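Procurement notebook, May
Wamgate contracts data, second pass

Picked up where I left off before lunch. The district of Lokmont says its new open purchasing portal, Wamgate, has "closed the door on favoritism." I would like to see the door first.

The dump has 4,000 contract rows. I pulled every row marked "emergency," which gave me 253. Emergency purchases can skip open bidding if an official signs a reason. The reason field is filled in for all of them, and the press office is very proud of that. It is mostly the same sentence, pasted, with the typo intact.
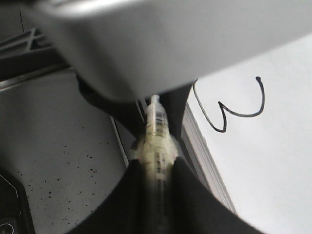
Supplier names

Spent most of the afternoon on these. Nazari appears under several spellings, with and without a registration number. Joined on the number where I had one, on street address where I didn't. The address join is weak and I don't want it quoted outside this notebook - an office block full of small firms will look like one big firm.

After joining, 40 of the emergency rows go to Nazari. Next is Zisham, well behind. Tempting to call that a finding. It could also mean that Nazari stocks the things people run out of in an emergency, and I have no item descriptions good enough to rule that out. "Goods, various" is what most of them say. 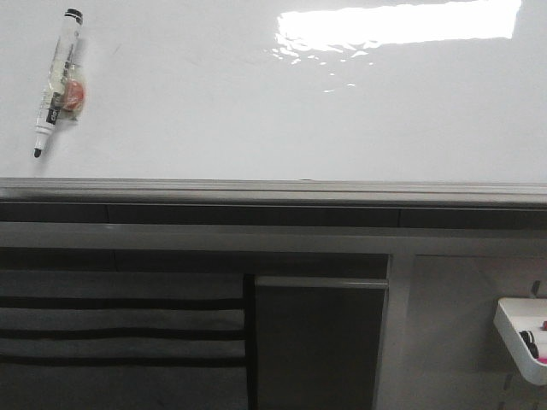
The signing dates bother me more. In 2 of the Nazari rows the signature comes after the delivery date. Could be a clerk catching up on paperwork. Could be the approval was written to fit a purchase already made. The portal shows both dates side by side and draws no conclusion, and neither does anyone at the district, as far as I can tell. Publishing a thing and checking it are separate jobs and I see money in the budget for only one.

Also: the portal lets an office edit a row after it goes up and keeps no history. I saved my own copy at 4 p.m. and will pull another next month to compare.

Read the date part out to the others before we packed up.

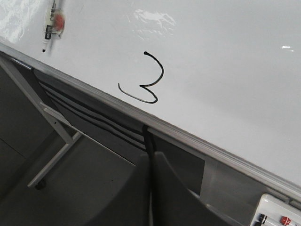 Hélder Teixeira thinks I'm being too hard on the portal. Before Wamgate, he pointed out, we would have had to write to each office for the paper files and wait, and we would never have seen the late signatures at all. He also wants the same date check run on every supplier before Nazari gets named in a draft.

Fair on the second point. On the first, I'll wait for the comparison.

To do: date check on all emergency rows, ask the district for delivery notes on the late-signed pair, fix the address join or drop it.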